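Urkden Tenants' Association
Minutes of the meeting held Wed 18 March in the Viltine Street common room

Chair: Ibsa Beyene

1. Minutes of the January meeting
Approved with one correction. The bike shed key deposit is 40, as on the sign-out sheet.

2. Laundry room
Strobel has quoted 2000 to replace the dryer vent and repair the floor drain. The chair will ask Strobel for the two jobs to be priced separately. Residents on the ground floor reported the smell again. No decision until the new prices are in.

3. Hallway lighting
The stairwell light outside apartment 37 is still out. Bovenis has been called twice and will be called again. If there is no visit by the end of the month, the chair will write to the landlord.

4. Packaging reuse
The meeting discussed whether to keep the reuse shelf by the mailboxes. It was started in January so that residents could leave clean mailers and padding for others to use. Most people were in favor, but the shelf has been filling up with torn bags and things that belong in the recycling.

Agreed:
Paper envelopes and packets may be left if they are flat and whole. Old address labels should be removed or covered first.
Plastic bags may be left only if they can be closed again.
Foam pieces are welcome — several people use them for mailing glassware.
Large cartons go straight to the recycling room.

Items were looked over at the table before the vote.

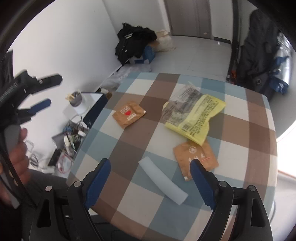
Item 4: paper envelopes, plastic bags and a piece of foam tube on the table.

There was some disagreement about printed plastic bags. One resident felt they should not be kept at all, as the barcodes can confuse the post office. It was agreed to allow them if the barcode is covered with tape. The shelf stays on trial and will be discussed again at the next meeting.

Action: chair to write out the rules and tape them above the shelf.

5. Other business
The back gate is not latching. Please pull it closed until it is fixed.
A request for a second bench in the yard was held over.

Date of next meeting to be posted by the mailboxes.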